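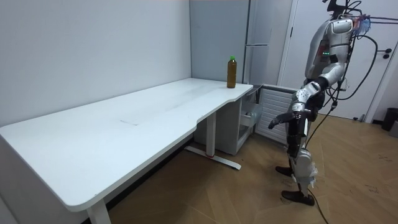 Senthil Shenoy wrote to me after my last post and wanted to know why we don't just film people picking up bottles, given that there must be more video of that in the world than anyone could ever watch. Wouldn't the robot learn faster from a million strangers in their kitchens than from one person steering it through the same reach all afternoon?

5 min read

I love this question, and I've been chewing on it ever since, so it gets a whole post.

The short version is that video of people tells you what a reach looks like, and what we need is what a reach is made of. When I steer the humanoid through a grab, we record every joint angle, every command I sent, and what the joints did in response (those last two are never quite the same, and the gap between them is gold). A video of somebody's hand has none of that. You can try to guess it, and smart people are doing very cool work on guessing it, but our little project is small and I'd like to have the real numbers.

So we collect by hand. The project is called Bander, and right now it has exactly one task: walk up to the desk, reach for a bottle, pick it up, set it down somewhere else. We have 389 episodes saved as of last night. I'm so pleased with that number! In March we had a folder of test clips and a lot of opinions.

Let me tell you how a session goes, because I think people imagine something fancier. One of us drives and the other one sits at the laptop. The driver wears the headset and gloves, and the robot copies. The person at the laptop starts the recording, says "go," watches the joint plots, and tags the episode when it ends. The tags are "good," "messy" and "toss." Then somebody moves the bottle and we do it again. An episode lasts less time than it takes to describe one, and the resetting takes longer than the reaching.

Moving the bottle is a bigger deal than it sounds. Our first 200 episodes had it in pretty much the same spot near the middle of the desk, and the policy we trained on them was wonderful as long as you never touched anything. Slide the bottle over by the width of a hand and the fingers would close, very confidently, on air. It had learned a place and we wanted it to learn a bottle. Now we put it out at the far end, near the back edge, close to the front, wherever. The far end is my favorite because the front edge of the desk curves in there, and the arm has to come in over that curve or around it, and I get to make a choice each time. I try to make different ones on purpose.

We also stopped throwing away the messy episodes, and this is where I changed my mind the most. I used to re-record anything with a wobble in it. Raphaël Pichon talked me out of that. His argument was that if every example goes perfectly, the robot never sees what to do when it's a bit off, and it is going to be a bit off all the time. So if I come in too low and have to back up and try again, that stays in, tagged "messy." The first model trained with those included did something I'd never seen ours do: it missed, paused, pulled back and went in again. I yelled loud enough to get a text from downstairs.

"Toss" is only for the broken ones. A dropped glove signal, a stretch of missing frames, the time I sneezed in the headset.

Some things I'd like to get better at:

Starting poses. I have a habit of parking the hand in the same place before each go, a little out from the edge with the fingers pointing down the desk. The data shows it plainly. I now roll a die for the starting pose, which feels silly and works great.

Speed. Senthil, you asked about this too. I drive slower than I used to, and the robot trained on my newer data is slower as well. It picks up your mood, more or less. When I'm tired after 7 episodes in a row I get choppy, and you can see that in the plots, so we swap drivers before it gets to that point.

Variety of objects. It's all bottles so far. Cups are next, then a sponge, which I'm weirdly excited about.

And back to the video idea, because I don't want to sound like I'm against it. I'd happily use human video to teach a model what bottles and desks and hands generally do, and then our own episodes to teach it how this particular body moves. We haven't tried that mix yet. I'd need to read a lot more first, and if any of you have done it on a small dataset - small like ours, a few hundred episodes - please write to me, I have so many questions.

Next week is cups. I've already cleared out a drawer for them.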